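Section 4. Entering Game Statistics and Career Records

Read this before you enter a single box score. Cladska ships with a stats module that looks finished and behaves as if it were finished, and a good share of the corrections we have had to publish came from people who trusted it. The steps below are the ones we use in the Eltitz conference office. They're slower than the ones in the vendor's quick-start card.

4.1 Before the game

1. Open the season file and check the rosters for both teams. The import screen will say "Roster complete" even if a jersey number has been left blank. Scroll down and look for yourself.

2. Set the game type: conference, non-conference, exhibition or postseason. The default is conference. An exhibition saved under the default goes straight into career totals and has to be dug out by hand.

3. Confirm the scorer of record. Only 2 people may be logged in with scoring rights at once. The module lets in more, and the last one to save wins.

CAUTION: Do not turn on Auto-Merge Players. It matches on last name and class year, so brothers on the same team become one very productive athlete.

4.2 During the game

1. Enter plays from the Live tab. The Quick tab is faster and drops the period marker, which you'll want later when a coach calls about a third-quarter rebound.

2. Save at every media timeout. Autosave is supposed to run every 4 minutes. We have seen it run, and we have seen it show the green check with nothing written to the file.

3. If a call is changed on review, edit the original play. Don't add a second play to cancel the first. The totals will look right on screen, but the play-by-play you hand to the press table will not.
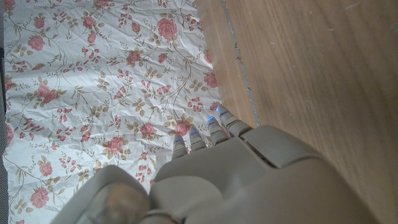
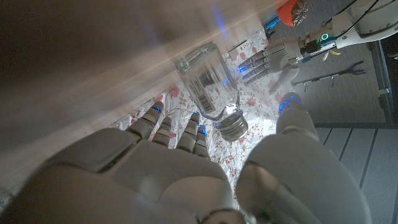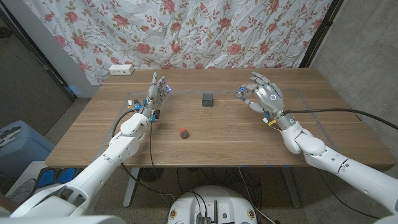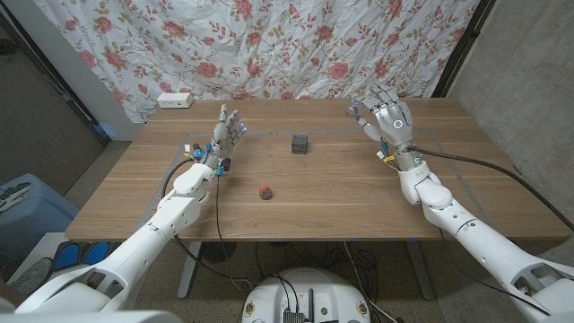 4. At the final horn, freeze the file before anyone opens the recap template. The template reads from live data and will happily print a score from before the last free throws.

NOTE: The recap template also writes its own opening sentence. Delete it. It calls every win by more than 2 points "dominant."

4.3 Checking against the paper book

The vendor describes this step as optional. Treat it as required.

1. Get the signed scorebook page from the table. A phone picture of the page is fine if the signatures are readable.

2. Compare team points by period first, then individual points, then fouls. If the periods don't agree, stop there and fix them. Checking assists in a file with the wrong score is a waste of an evening.

3. Where the book and Cladska disagree, the book stands until the scorer of record changes it in writing. "The computer says so" is no reason to change it.

4. Mark the game Verified. The button stays active whether or not you have compared anything, so the mark is worth only as much as the person who pressed it.

4.4 Career records and milestones

The milestone alert is the feature people ask for and the one we'd happily do without. It counts whatever is in the file, including exhibitions and duplicate players. Last season it stayed silent for a Bratden senior sitting on 499 rebounds, because her freshman year had been imported under a nickname. The school had her picture and release ready anyway, thanks to someone keeping a handwritten list.

1. Keep your own list. A notebook or a plain spreadsheet will do.

2. Before announcing any record, open the athlete's year-by-year page and add the lines yourself. Transfers need extra care: Cladska carries over statistics from the previous school unless you clear the box marked Combined.

3. Check the old mark too. Totals from before the Colombo archive was typed in are marked with an asterisk on screen, but the asterisk disappears in print and in the web feed.

4. Send the announcement only after a second person has added the same lines and gotten the same number.

CAUTION: Once a record is published to the web feed, member schools pick it up within the hour. Retracting it in Cladska does not retract it from their pages — you will have to call each one.

For exporting season totals to the media guide, go to Section 5.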